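Korkthorpe toy library to swap plastic tubs for jute bags

Korkthorpe's toy library will start lending its small toys in jute totes from July, dropping the lidded plastic tubs it has used for years. The switch covers 696 borrowing kits and will cost $2,280, according to a notice sent to member families.

The notice calls the change "a fresh start for how we share and store play." What it amounts to, on a plain reading, is a new bag. The toys stay the same, the loan period stays the same, and the annual fee stays where it is for now. The notice does not say for how long.

The totes come from Stusell, a homewares supplier whose catalogue describes them as "a natural home for everyday clutter." They are open at the top, with rope handles. The library says they will weigh less than the tubs, hang from a hook in a hallway and look nicer in a living room. That last point gets two paragraphs in the notice. Cleaning gets one sentence, which advises families to "shake out and spot clean as needed."

Anyone who has carried a bag of toy cars, pretend food and half a tea set across a parking lot in the rain may have questions about a container with no lid. The notice offers no answer on that, or on what happens to small parts. Under the current rules a family pays for a missing piece. Under the new rules a family also pays for a missing piece, only now there is nothing to snap shut over it.

A trial earlier this year put 200 of the bags into homes. The library says the response was "overwhelmingly positive" but has not released the survey questions or said how many families answered them. It has also not said how many pieces went astray during the trial compared with the same stretch using tubs, a figure it must have, given that every return is checked against a card.

The kits aimed at toddlers and preschoolers will move first. They hold the sort of thing that ends up under every couch in town: chunky plastic torches, blocks, play animals, stacking cups. 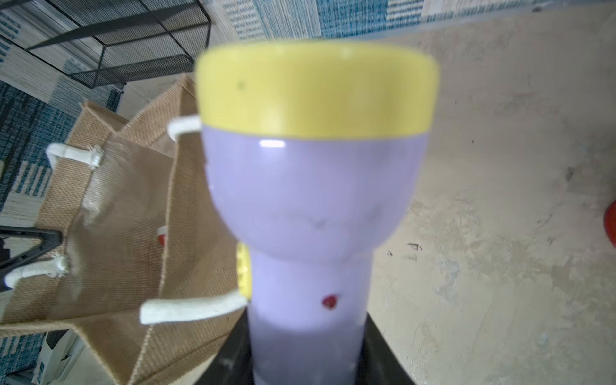 Murín, a member with two children under five, wrote on the library's page that the tubs were ugly but at least they stacked, and asked where 696 soft bags were supposed to sit once they came back. The reply, posted the next morning, said shelving was "being looked at." Another parent asked if families could keep using a tub they already had at home. That one had drawn no reply by noon.

The shelving question is a fair one. The library works out of a single room behind the Jumau community hall, and its present shelves were built to the depth of the tubs. Bags can be hung, as the notice points out, but hooks for that many would need a good deal more wall than the room has, and the $2,280 does not include any.

Then there are the tubs themselves. The notice says they will be "rehomed responsibly," with no mention of where. Throwing out sound plastic to make room for natural fibre would be an odd way to cut waste, and cutting waste is the first reason given for the whole exercise.

The library's catalogue lists 2,909 toys, and the larger ones, such as ride-ons and play kitchens, will go on being lent without any container. Families with a tub at home are asked to bring it back, complete and with its lid, by the end of June.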